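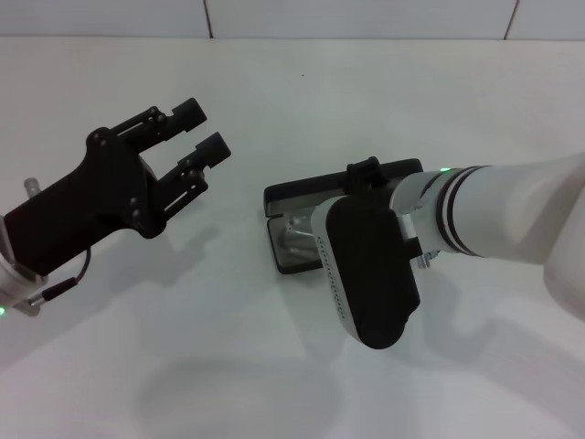
Vesholm Workshop is a shared workshop on the upper floor of an old joinery on Collado Lane. We have 37 members, one working lift and a long-running disagreement about the radio. Most of what gets made here is furniture, bicycles and things for other people's kitchens. The rest is robots, which take longer and can't be sat on.

The robot side of the place began when 3 of us clubbed together for a second-hand arm, on the understanding that it would be up and running by November. It was, though we had neglected to say which November. By then we had bought another arm to keep it company, and the pair of them have had the white table ever since. The build is called Nekik. The name came from a typing error on the first order form and has outlasted every sensible suggestion.

Nekik is meant to be a bench helper with two arms. One holds a part, the other does something useful to it, and the human stands by with a cup of tea and an opinion. We are well ahead on the tea. The holding is coming along nicely too. Handing a part from one gripper to the other is what we work on most evenings, and it has taught us a good deal about patience and the price of replacement finger tips.

We don't sell Nekik and have no plans to. People do ask, usually people who haven't watched it for long. What we do is write down how we built it, mistakes included, and keep the notes in the green folders by the door. The wiring notes run to 21 pages, four of which are apologies. Anyone may copy them. If your version works better than ours, please come and show us, but be gracious about it.

New members don't need to know anything about automation. You will be shown the stop button first, then the kettle, then the stop button again. After that you can join in wherever you like: brackets, cables, code, or Filtard, our home-made dust extractor, which was finished two winters ago and still gets finished now and then. Sawdust and bearings do not get on, so Filtard matters more than its looks suggest.

We are open from 6 pm on weekday evenings, and earlier if the light is on. Ring the lower bell. The upper one is connected to a project.

Recent from the workshop
Filtard: a new hose and an old noise
Cable loops, and how long is too long
Nekik build notes, part 3: grippers
What to bring on your first evening
The radio: revised rules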